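Toaster oven notes, kept with the other kitchen pages

A small toaster oven does most of what a big one does for two people, and it heats up sooner. These notes cover where to put it, how to cook in it and how to clean it.

## Where it goes

- Pick a flat, steady table or counter. Check the manual for the gap your model needs at the back, sides and top.
- Keep paper, books, plastic jars and dish towels well away while it is on. Move them before you turn the knob.
- Plug it straight into a wall outlet. Power strips are not made for that kind of load.
- Leave room in front so the door can drop open all the way.

## Sausages and hot dogs

Set the rack in the middle and put the crumb tray under it. Heat the oven to 400°F for 2 minutes, then lay the sausages across the bars of the rack so they don't roll. Fully cooked hot dogs need 8 to 10 minutes. Turn them once.

Raw sausages take longer. Cook them on a small pan, and use a meat thermometer. Pork and beef should reach 160°F in the middle, and chicken or turkey 165°F. Mine read 161 last time and I took them out.

The dial on a small oven is often off. An oven thermometer from Natgate hung on the rack showed 300 when my old one was set to 350, so I turn that one up.
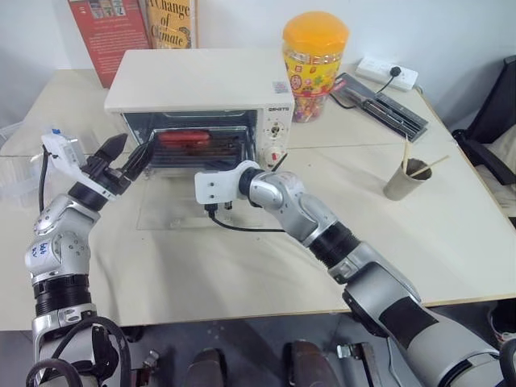

Buns go in last, cut side up, for a minute or so. Stay close, as they brown fast once they start.

## Cleaning

Unplug the oven and let it cool. Slide out the rack and tray and soak them in hot water with dish soap. Wipe the inside with a damp cloth. For grease on the glass, spread on a paste of baking soda and water, leave it for 20 minutes and wipe it off with a wet sponge. Don't spray cleaner near the heating rods.

Empty the crumb tray every few uses. Old grease on the tray smokes, and it can catch fire.

Next page: cleaning a coffee maker with vinegar.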